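People keep asking me whether a machine can do the chores yet. Short version: some of them, slowly, if the house holds still. Longer version in this thread.

First, dishwashers and washing machines don't count. They do the job because we load them. The loading is the chore. A dryer has never picked a sock off the floor.

What people want is a thing that clears the table, puts the fruit away, folds the towels and doesn't need a special room built for it. That's a hands problem more than a brains problem, or it was for a long time.

I worked at Durkevmont before this, on shop-floor picking. We had one station that moved the same carton all day. Very good at it. Then the supplier changed the tape on the carton and we lost a shift.

A house changes its tape every ten minutes. Somebody moves the chair. The tablecloth has a wrinkle. The peaches are softer than they were yesterday.

Fruit is my favorite test for this reason. Everything is sort of round and nothing is the same size. Squeeze enough to hold an orange and you may be squeezing too much for a tomato.
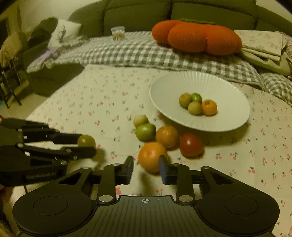

Nives Valentini
Gripper testing, Skiltum

Two grippers, fruit on a cherry-print tablecloth, a fluted plate to put it on. A five-year-old does this without looking. For a machine the large orange is a different job from the little greenish-yellow one, because the fingers have to open wider and close at a different point.

The plate is harder than it looks too. Small round things roll. You set one down and it bumps the next one. A person nudges it back and doesn't notice doing it.

Where are we, then? My scorecard, just my opinion:

Moving solid things from one spot to another: yes, mostly.
Sorting by color: yes.
Wiping a flat table: yes, if someone clears it first.
Folding towels: getting there. Bring a book.
Folding a fitted sheet: no. I can't either.

Brendis asked me last January if they could put a machine on their returns table. I said yes for boxes and no for bags. They tried bags anyway. The log had 369 items in it and the bags were most of the trouble.

Melis went the other way. They kept people on the mixed bins and gave the machine one dull job, stacking empty trays. It's still running. Boring jobs are where I'd spend the money.

My grandmother got her first washing machine in 1949 and still boiled the whites on the stove for years, because she didn't trust it. I think about that a lot — I'd expect the same with these. People will let it carry the oranges and keep the good glasses for themselves.

Would I have one in my kitchen now? For putting groceries away, I'd try it. I would stay in the room.

Replies are open. If you run one on a shop floor, tell me what it drops most.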